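WANTED: STAT CREW AND SIDELINE WRITERS, FLURPORT FOOTBALL

Season's almost here and we're short. Again. Jirnimeo Sports needs 3 people for home games - two on stats, one writing the recap. Paid per game, $72, plus parking and whatever's left in the press box fridge.

What you'd do: chart every snap. Down, distance, who ran it, who missed the tackle. Games kick off Thursday at 7, be in the box by 6. Recap goes up before midnight, 658 words max becuase that's what fits the page.

You need to know a nickel from a dime. You need a laptop that holds a charge. Opinions welcome, we've all got them after last year's offensive line, but keep them out of the stat sheet.

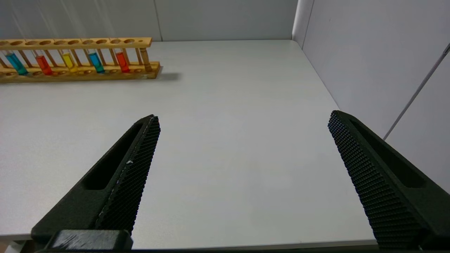 Joaquim Calado says the charting is harder than it looks and that anyone who can't tell a sack from a run for no gain at full speed should come to a practice game first. Fair. We have 2 of those before the opener, come to either one, sit in, see if you like it.

No experience needed for stats. Writers, send a couple of game stories, any sport, any level. High school paper is fine. Season runs through December if we make the playoffs, so don't book a cruise.

To apply: email Stelios Gkikas at the sports desk, put STAT CREW or WRITER in the subject line. Tell us wich games you can't make. No phone calls please - the desk line rings all night on game days.

Print this page | E-mail this page

COMMENTS

Parvaneh Shahbazi: Do you have to be 18? My son charts every game from the couch anyway.

Farzad Jafarzadeh: 72 bucks to watch that secondary? Make it 100.

Pirjo Heinonen: Did this two seasons. Bring a coat, the box window doesn't shut.

RECENT ITEMS
Ridura wins the coin toss, loses everything else
Who starts at left tackle?
Hashemi Field gets new turf
Mailbag: fire the punter?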